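The Linderberg Textile Reuse Office has completed its review of the household clothing collection program for the past year. The main findings are set out in this thread for residents, schools and partner groups.

The program took in 3,114 bags of clothing and household fabric. A bag is counted once, at the point where it is weighed, and bags left outside a closed drop-off point are included in the total.

Residents may use any drop-off point in the city, regardless of the district in which they live. The Gadine Street site remains the busiest. The Hundarari site was closed for part of January while the loading area was repaved, and its figures should be read with that in mind.

Of the bags received, 319 could not be used. Damp was the leading cause. One damp item can spoil a full bag within a few days, and a spoiled bag cannot be sorted by hand.

We therefore ask that all clothing be washed and fully dried before it is donated. Ironing is not needed. Clothing may be folded or rolled, and bags should be tied shut. 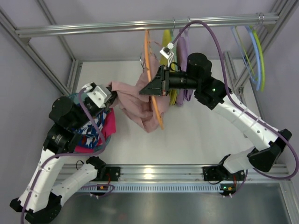 Parveen Rathnayake
Program Manager, Linderberg Textile Reuse Office

Several residents have written to ask which items are accepted. Shirts, pants, dresses, coats, sweaters, bed sheets, towels and curtains may all be donated. Shoes are accepted in pairs and should be tied together by the laces or with string.

Items with small faults are welcome. A missing button, an open seam or a broken zipper does not prevent reuse. Please pin a note to the garment if the fault is hard to find.

The following are not accepted: pillows, comforters, carpet pieces, foam padding, and fabric that has been in contact with paint, oil or garden chemicals. These should go out with regular household waste or be taken to the city transfer station.

Donors are asked to check pockets before closing the bag. Keys, transit cards and letters are held at the front desk of the Gadine Street office for 25 days. A person claiming an item will be asked to describe it and sign for it.

Clothing in good condition is offered first to local partner groups. Requests are filled in the order in which they arrive, except for winter coats and infant clothing, which are set aside for family services through the end of the cold season.

Worn cotton is cut for cleaning cloths. Wool and mixed fibers are baled and sold by weight. Income from these sales is returned to the program and pays for bags, signs and part of the cost of collection.

On the matter of school collections: 9 schools took part this past year. Each school chose its own collection week and received printed notices to send home with students. Schools wishing to join for the coming year should write to Misaki Oshima, School Outreach Coordinator, and give the name of one staff contact.

Schools do not need to sort what they receive. They do need a dry indoor space with a door that can be locked, and ground-floor access for the collection truck.

The Nagano Avenue drop-off point will move to the north side of the same parking lot this spring. The new location has a curb ramp and better lighting. The present bin will stay in use until the new one opens, and signs will be posted at both.

Home pickup is available to residents who are unable to reach a drop-off point for reasons of health or mobility. Requests may be made by telephone or at any branch library. Please have the bags ready inside the front door on the morning of pickup.

The full report, with figures for each site, is available in print at the Gadine Street office. Written comments from residents will be accepted there during regular office hours.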